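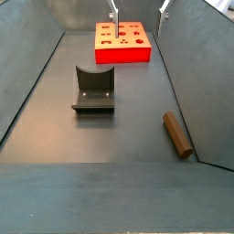
Section 4. Setting Up a New School Year

This section is for the school office. It covers creating the year in Jinell, moving students up a grade, building class lists, and opening the parent portal. You need the Registrar role to do any of it. Teachers can see the results but cannot change them.

Most schools start in February, when course requests come in, and finish over the summer. You can stop after any numbered step and come back later. Jinell keeps the new year in Draft until you publish it in 4.5.

Before you start

Have these ready:

The calendar approved by your board, with holidays and half days
The list of students who will repeat a grade or leave
Staff assignments, even if some are still marked To Be Hired
The room list, with the seating limit for each room

Run report 916 (Incomplete Records) and clear it. Students with no date of birth or no home address will be skipped in 4.2, and the skip does not show on screen.

4.1 Create the year

1. Sign in and open Office > Years.
2. Select New Year. Type the name the way it should appear on report cards. Levville schools use the two calendar years with a hyphen.
3. Enter the first and last day of instruction.
4. Under Terms, choose two, three, or four. Check the dates Jinell fills in. It divides the year evenly and knows nothing about your exam weeks.
5. Under Holidays, select Copy From Last Year or enter them by hand. Copied holidays keep the same date, so a holiday that falls on a different date each year has to be moved.
6. Select Save as Draft.

Caution: The number of terms cannot be changed once a grade has been entered in the new year. If you picked the wrong number, delete the draft and start 4.1 again before any teacher opens a gradebook.

4.2 Move students up

1. Open Office > Years and select the draft.
2. Select Promote Students. The list opens sorted by grade, lowest first.
3. Clear the check box next to each student who will repeat.
4. For each student who is leaving, change Status to Withdrawing and pick a reason code. The state export rejects a blank reason.
5. Seniors are set to Graduating. Leave them alone unless the counselor has told you otherwise.
6. Select Preview. Compare the total for each grade with your own list.
7. Select Promote.

With a large school this takes a few minutes. Levville Middle, with 1029 students, finishes in the time it takes to refill the printer. Do not close the browser tab while the bar is moving. If the tab closes anyway, sign back in and select Resume. Do not select Promote a second time.

Note: Incoming kindergarten students are not part of promotion. They come in through the enrollment form (Section 3) and appear in the draft year once the form is marked Complete.

4.3 Build class lists

For elementary grades:

1. Open the draft year and select Homerooms.
2. Add one homeroom for each teacher. Use the teacher's last name and the room number.
3. Set the limit. The default is 36, which is too high for most rooms. Use the number on your room list.
4. Select Fill. Jinell balances the lists by number and by support plan.
5. Drag students between lists as needed. A lock icon holds a student in place if you run Fill again.

For middle and high school grades:

1. Select Sections in place of Homerooms.
2. Import the course requests from Skaven. The file must be saved as CSV, and the column order must match the template.
3. Select Check. Conflicts are listed in red, and the student's first and second choices are shown beside each one.
4. Fix the conflicts, or leave them for the counselor. A section with open conflicts can be saved but not published.

Keep-apart and keep-together requests are entered on the student's page under Placement Notes. Enter them before you select Fill. Only office staff and the principal can read these notes — they never show in the parent portal or on a printed list.

Caution: Fill replaces any list that is not locked. If a teacher team has already spent an afternoon sorting a grade by hand, lock the whole grade first.

4.4 Bus and lunch

Bus routes are held in Lodhi and are read into Jinell overnight. There is nothing to type in here, but the link has to be pointed at the new year.

1. Open Settings > Links > Lodhi.
2. Change Year to the draft year.
3. Select Test. You should see the word Connected and the time of the last read.
4. Check a few students the next morning.

If a student shows No Route, look at the address first. Apartment numbers belong in the second address line. Lodhi does not match the address when they are in the first.

Lunch status carries over for the first 30 school days unless your district has set a shorter period. New applications are handled by the district food office.

4.5 Publish

1. Open the draft year and select Review. Each part should show a green check.
2. Choose the date and time the portal opens to families. Early evening works well; 8 a.m. on the first day of school does not.
3. Edit the welcome message. The standard text is short and can be used as it is.
4. Select Publish, and type your password again when asked.

After this the year is Live. Class lists can still be changed, but every change sends a notice to the family.

To hold back notices while you make late changes, turn on Quiet Edit at the top of the class list page. It turns itself off at midnight.

Getting help

Setup questions from Levville schools go to Vitória Pacheco in the district records office, extension 11. Problems with sign-in or the Lodhi link go to Severyn Nazarenko in technology services. Have your school code and the name of the draft year ready when you call.

Continue to Section 5, Attendance Codes.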